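Clearing out the shed, part two

30/06/2018

The last post ended with the shelving up and everything from the old shed still sitting on the driveway under a tarp. Since then most of it has moved back in. What took the longest was the metal, and I want to write down how I did it because I will forget by next year.

When I bought the leftover stock from the Busel workshop sale, it came as one lot. The sheet said 143 kilos of bar and offcuts, and I paid 40 dollars for it. I had the idea that I would use it up in a summer. That was two summers ago. It sat in paint buckets, behind the mower, and in a long crate that I tripped on every time I went for the rake.

The first job was getting the bars out of the buckets and deciding what to keep. Anything bent went. Anything too short to hold in the vise went too. I made one exception for the painted pieces, which I like having even when they are short, as I can see them from across the shed and I don't grab them by mistake when I want plain stock.

I had been storing the painted ones with everything else and the paint was getting chipped. So they got their own place, away from the plain steel. I tried a wooden drawer first and the bottom sagged. A metal bin is better. It is already scuffed so I don't care what I drop in it, and the tall sides keep things from rolling off onto the floor. 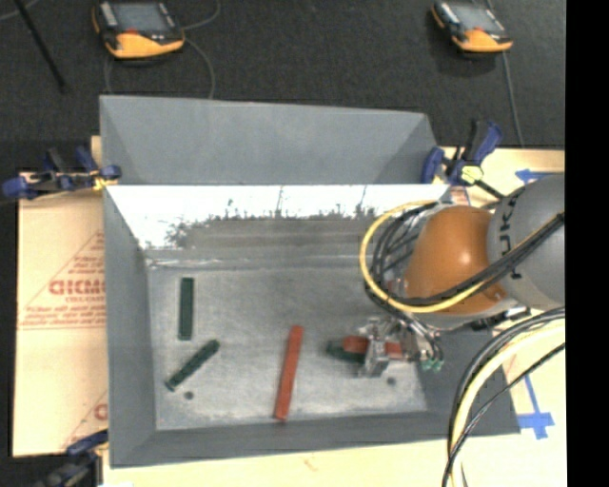
The rule I settled on is that a bin only gets one layer. If I have to lift a bar to see another bar, there are too many in it. This wastes space, and I know that. I had a deep tub before this and it held a lot more, but I used the top few inches and never saw the rest again. There were things at the bottom of that tub I had bought a second time.

Green and red can share. I thought about splitting them up by color and decided it was not worth another bin. Length matters more to me than color, and I can judge that by eye when they are spread out.

The long plain stock went on the Granlow rack, which holds up fine as long as the heavy pieces are on the lower arms. I put them on the upper arms first and it leaned. I moved everything down, screwed the uprights to the studs, and it has been steady since. The rack instructions are one page with no words and I would not rely on them.

Hardware is next. I have a box of 500 washers from Sodent that I have opened maybe twice, and a coffee can of mixed bolts that needs sorting by thread. I keep putting that off. The Van den Broek cabinet I picked up for it has good drawers, but two of the label holders are missing and I have not found ones that fit. Masking tape will do for now.

I also need to sweep. There are filings along the back wall from before the shelves went in, and I can't reach them with the broom. I will try the shop vac with the narrow nozzle when it cools off outside. After that it's the paint shelf, and half of those cans are probably dried out.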